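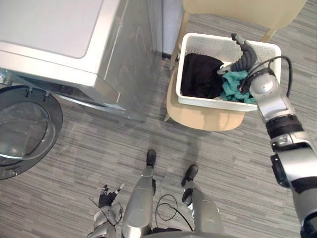
Search this blog Type and press Enter

I moved to Walenberg in November, and the first thing I had to learn was how to live without a car. In my old town I drove everywhere, even to buy bread. Now I walk or I take the bus, and I want to write down how it goes, because some friends asked me.

The bus is number 7. It stops in front of the bakery and goes to the train station, with a long turn through the hospital area that I did not understand at first. A monthly pass costs 143, which seemed to me a lot of money until I added up what I had paid for my car in its last year: 2,389, and this was without fuel. I checked the sum two times.

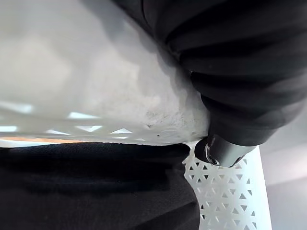 Winter walking needs different clothes than winter driving. In the car I wore a thin jacket and complained about the heating. My first week here I was cold every morning, so I bought a long coat from Mizuno and a pair of wool socks which I now wear almost every day. Dark clothes are a problem on the road, and I have too many of them. Black cloth looks very clear when it lies against something white, but at six in the evening, beside a wet street, a driver sees nothing of it. So I sewed a reflecting band on each sleeve of the coat. My stitches are not beautiful, but they hold.

For the groceries I use a backpack and one cloth bag. I go to Plumus, the small supermarket behind the church, three times in the week. It is more expensive than the big Doneo outside the town, but to Doneo I would need two buses, and the second one comes only once in an hour. I tried it one time with potatoes and a bottle of oil and I will not repeat it.

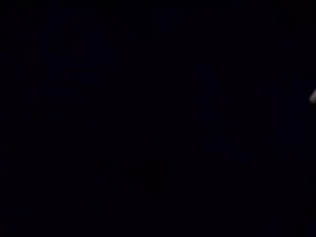
Walking home in the dark

The last part of my way has no street lamps. It is only 100 meters, between the school fence and the gardens, but in the first days I did not like it at all. I carried a flashlight and walked very quickly. Now I know where the path is broken and where the water collects after rain, and mostly I leave the flashlight in my pocket. There is a dog in the second garden who barked at me every evening. He still barks, but shorter.

I still miss the car when it rains hard, and I have not yet found a good way to visit my aunt, who lives far from every station. I will try the early train next month and write how it was.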